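The gripper that learned on laundry

By Canan Aksoy

On the top floor of the old Yalçınkaya print works there is a room that smells of solder and fabric softener. The softener is new. Until October this was a place for bike repairs and the odd guitar amp, and then Canan Karakaya came in with a bag of black plastic parts and asked whether anyone minded if she folded sheets for a while.

She has been at it ever since, and I have to say it is the most fun I've had watching anyone do housework. Her project is called Tukness, and its heart is a gripper you hold in your hand. You squeeze, two slim fingers close, and a small camera behind them records what they see. Collect enough of those recordings and you can start teaching a robot arm to do the same job on its own. The arm, built by her workshop neighbour Alper Keskin, goes by the name of Drorneo and spends most of its life under a tea towel.

“Everyone wants to look at the arm,” Karakaya says. “I want them to look at the fingers. If the fingers are wrong, the arm can be as clever as it likes.”

The fingers have been wrong a lot. She is on version 17. The early ones were too fat to get under a hem, and version 8 snapped clean across on a pillowcase, with a bang that made Keskin drop his lunch. The current pair are narrow and upright, with grip pads on the inner faces and triangles cut out of the linkage arms behind them to save weight.

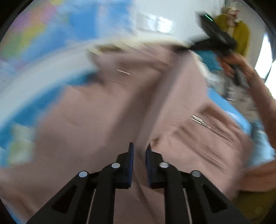

Cloth is a wonderful thing to practise on, if you have the patience. A mug stays mug-shaped when you pick it up. A sheet has a new shape every time you touch it, and the corner you were after has usually gone somewhere else – often underneath. Karakaya's rule is that you may not smooth anything out by hand first. You go in with the jaws and take what you get.

Sadia Dogar, who came up to mend a toaster and stayed, has become the quickest of the group. She did 58 folds in one evening last month and had a sore thumb for two days, which led straight to a softer spring in the trigger. Hacer Dönmez keeps the recordings in order and throws out the hopeless ones. They have 200 good ones now, and she reckons they will need a great many more before Drorneo can be trusted with a duvet cover.

I had a go, naturally. I lost the same corner four times, caught my own sleeve, and then got a lovely clean pinch that I'm still pleased with.

The group meets on the top floor most evenings, and the next open session is on Mon 23 March. Bring a sheet, preferably one you don't iron. The lift is broken, so take the back stairs from Nallham Street and knock hard, as the printers are noisy.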